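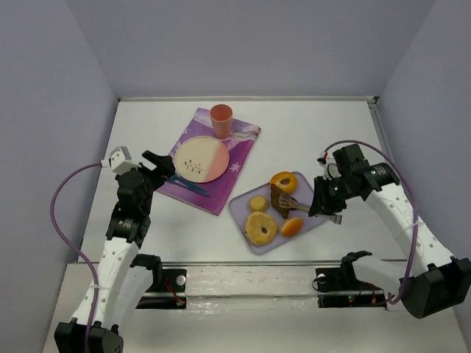
# Unit 4: Pricing a house for sale

Handout for the evening group. Tutor: Olanrewaju Nwosu. Revised Jan 14, 2022.

Last unit dealt with what a surveyor looks for. This one deals with the asking price: who sets it, what it is based on, and why two similar houses a few streets apart can be listed at quite different figures. Bring a calculator.

## 4.1 Asking price, sale price, value

These three get mixed up all the time, so please use them as follows in your written work.

- **Asking price**: the figure on the listing. The seller chooses it, usually on an agent's advice.
- **Sale price**: what the buyer pays on completion. It is recorded and can be looked up later.
- **Value**: an opinion. A lender's valuer, an agent and a tax office may each give a different one for the same house in the same week.

A high asking price is not evidence of a high value. When you compare houses, compare sale prices.

## 4.2 Comparables

A comparable is a house that has sold recently and is like the one you are pricing. Look for the same type, a similar floor area, a similar plot and the same side of any boundary that buyers care about, such as a school catchment or a main road.

We will use Nundiston as our town throughout. It has two parts that matter for the exercise. Kirka is the older part by the river, with small terraces and hardly any off-street parking. Cleria is the estate up the hill, built later, with garages and larger gardens. A Kirka terrace is a poor comparable for a Cleria semi even if the floor areas match.

Three comparables is the usual minimum. If you can only find one, say so in your report and widen the search by date before you widen it by area.

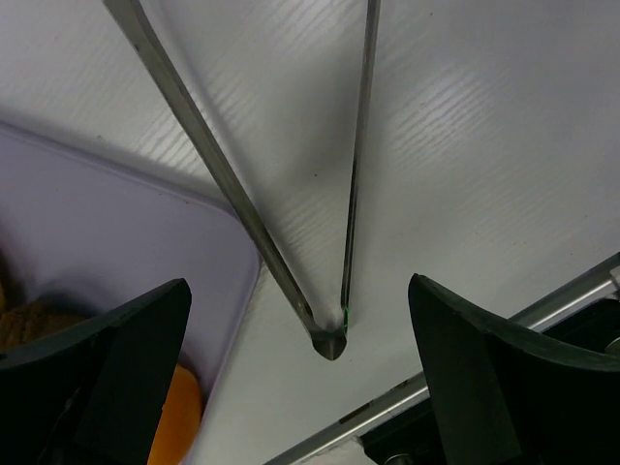
Once you have your comparables, adjust them. Start from the sale price of each and add or take away for differences. If the comparable has a garage and yours does not, take the worth of a garage off the comparable's price. Students often adjust the wrong way round. You are always changing the comparable to make it more like the subject house.

## 4.3 Price by floor area

Divide the sale price by the floor area. It is a rough check and should not replace the adjustments in 4.2.

Worked case: a house in Cleria has a floor area of 1574 square feet. A smaller one on the same road has 998, and a large one at the top of the hill has 2210. Expect the smallest to show the highest price per square foot. Every house needs a kitchen, a bathroom, a roof and a plot, and in a small house those costs are spread over less floor.

Check how the area was measured. Some listings include the garage or a converted loft with low headroom. If the plan does not say, ask the agent.

## 4.4 What the listing text can and cannot tell you

Hrefna Fogh's notes from the Bogdan Road visit are in the shared folder and are worth reading before the next class. She went through the wording of each listing and marked which claims could be checked. Walking distance to the station can be checked on a map. "Sought after" cannot.

Leave out anything you cannot check. Put the rest in the table with its source.

## Exercise

1. Choose a house currently for sale in your own area and find three comparables.
2. Adjust each one and show your working.
3. Give a range for the value, then state where the asking price falls.

One side of paper, plus the table. Hand it in at the start of Unit 5, which covers offers and chains.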